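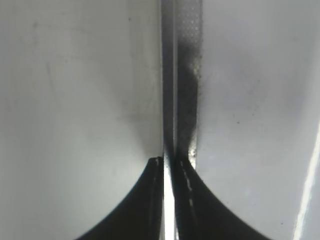

Limescale and Water Heater Maintenance

February 4, 2018

Several readers in the Wuvmont district have written in about rumbling noises from electric storage heaters. In most cases the source is scale on the lower heating element and loose sediment on the tank floor. Water trapped under the deposit boils locally, and the steam bubbles collapse as they rise into cooler water. The noise is not dangerous in itself, but a scaled element runs hotter than it was designed to and fails sooner.

Hardness is the main factor. Calcium carbonate comes out of solution faster as water temperature goes up, so the thermostat setting matters as much as the supply. A tank held at a very high setting will scale more quickly than the same tank set lower. Do not lower the setting below the minimum given in the manual. Bacterial growth becomes a concern in lukewarm storage.

Flushing procedure for a standard electric tank:

Switch off power at the breaker and confirm it is off. Close the cold inlet valve. Let the tank cool, overnight if possible. Connect a garden hose to the drain valve and run it to a floor drain. Open a hot tap upstairs to admit air, then open the drain valve. When flow stops, open the cold inlet in short bursts to stir up what remains. Repeat until the discharge runs clear. Close the drain, refill with the hot tap still open, and restore power only when that tap runs in a steady stream with no air in it.

Plastic drain valves on older Prerneda tanks tend to clog partway through. Mervin Gagnon recommends replacing them with a full-port brass ball valve while the tank is empty. Use thread tape and do not overtighten.

Check the anode rod at the same visit. Replace it if the steel core wire is exposed along any length. Where headroom is limited, a segmented rod can be fitted.

Households with a Rovik softener should check the anode every 2 years. Softened water is more conductive and can use up magnesium rods faster. The October issue covered softener salt settings, and back copies are at the front desk.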